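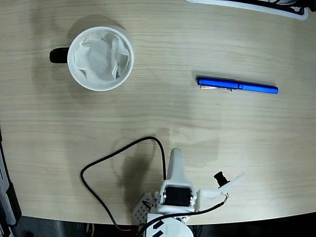 Greifer-Policy: 200 Demos, aber der Stift bleibt schwierig

clestedik
Hallo zusammen, ich habe am Montag die neue Policy für den weißen Greifer getestet. Aufgabe: den blauen Stift aufnehmen und neben die Tasse legen. Trainiert mit 200 Demonstrationen, nach der Methode von Tóth. Ergebnis: 9 von 12 Versuchen erfolgreich. Die Fehler sind immer gleich – der feste Finger kommt zu weit links an und schiebt den Stift weg.

gavora_lab
9 von 12 ist für mich noch kein Resultat. Bei so wenig Versuchen kann das auch Zufall sein. Hast du die Position vom Stift variiert?

clestedik
Ja, 4 Positionen, jede dreimal. Die Tasse mit dem Taschentuch bleibt immer oben links stehen.

Hurkodwood
Ich vermute den Schatten. Arm und Kabel werfen einen großen dunklen Fleck auf das Holz, und die Policy lernt den vielleicht mit. Mach die gleiche Serie mit diffusem Licht.

gavora_lab
Da bin ich nicht einverstanden. Der Schatten war doch auch in den Demos. Ich würde zuerst die Kalibrierung vom Servo prüfen.

clestedik
Kalibriert habe ich vor der Serie, aber danach nicht mehr kontrolliert. Das mache ich zuerst, danach kommt das Licht. Die Tabelle lade ich dann hier hoch.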